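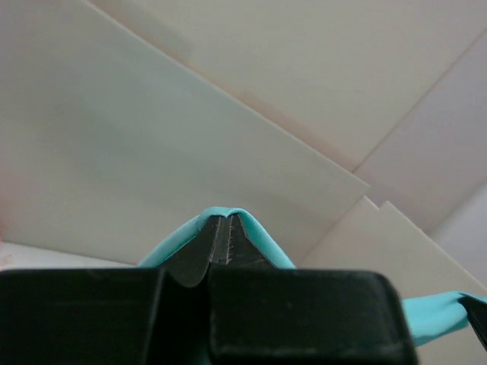
The Tyranny of the Neat Pile

Folding experts say a T-shirt should take you two seconds. Veronika Marti has her doubts, and a full basket.

There is a particular kind of person who wants to tell you how to fold a T-shirt. They have a book, or a course, or a plastic board with hinges. They speak of drawers the way other people speak of vineyards. And they all agree that you, at home with your heap, are doing it wrong.

I have been doing it wrong for most of my adult life. My method is the one my mother used: shake it, halve it, halve it again, put it on the stack and press down. The result is a rough rectangle. It goes in the drawer, it comes out of the drawer, I wear it. This spring, having read one article too many about the "transformative" power of the vertical fold, I decided to find out what I was missing.

The first stop was Grollano, where Evelien Vanhove teaches an evening class in what she calls textile order. The fee is 200 francs, and you bring your own basket. Vanhove is charming and very fast. She pinched a shirt at the shoulder, crossed one hand under the other, gave it a flick, and there it was on the table, flat as an envelope. Two seconds, she said. She did it again with a child's pajama top.

Then she handed me a shirt of my own, an old jersey one with a stretched neck, and the trick fell apart. Thin, slippery fabric doesn't hold a pinch. It slides over whatever is holding it, makes a little tent where you want a flat edge, and trails off to one side. I asked Vanhove about this. "You are holding too much," she said. A minute later, with a different shirt, I was holding too little.

Her demonstration shirts, I noticed, were all heavy cotton and all the same size. My laundry is not like that, and I doubt yours is.

Where the time goes

Engelbert Zaugg spent 21 years running the laundry at a mountain hotel, and he has no patience for the two-second claim. "The folding is nothing," he told me at his kitchen table, while his son Andri made coffee and disagreed with him. "It's the getting hold of it. You put your hand in the basket and you come up with three things."

He is right about this, and I have yet to see it mentioned in a book. Clean laundry arrives as a lump. One thing hangs over the rim, the next is wound around it, and at the bottom is a strip of something you can't identify until everything else has been lifted off.

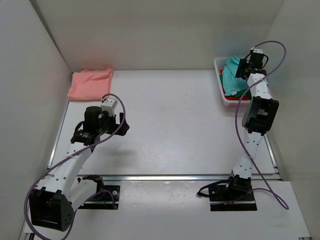 Zaugg's own rule was to take whatever lay on top and never dig. Andri, who does the washing for a family of five, sorts by color first and claims it saves him an argument later. I tried both at home. The top-first method was calmer. Sorting by color gave me several small heaps in place of one large one, and then the phone rang.

As for the equipment, I tested the Sastell folding board and found it fine for adult T-shirts and useless for anything with a hood. The Canpolat basket, sold with removable dividers, is handsome, but the dividers came out on the first day and have stayed out. A basket with holes in the sides does the same job for a good deal less.

What do people do who aren't selling anything? Nkechi Onuoha runs Mama, a clothing exchange for parents, and last October her helpers folded 1376 pieces for the winter swap. I asked which technique they used. She looked at me with some pity. "In half, and in half again," she said. "If the sleeve sticks out, you tuck it in."

Vanhove's students swear by their drawers, and I believe them. A row of upright shirts is a pleasant thing to look at, and you can find the blue one without wrecking the rest. But mine stood up for almost a week, until I was late one morning and pulled one from the middle. The others lay down on top of each other and have been there ever since.

I've kept Zaugg's rule, and the board is in the cupboard behind the ironing board if anyone wants it.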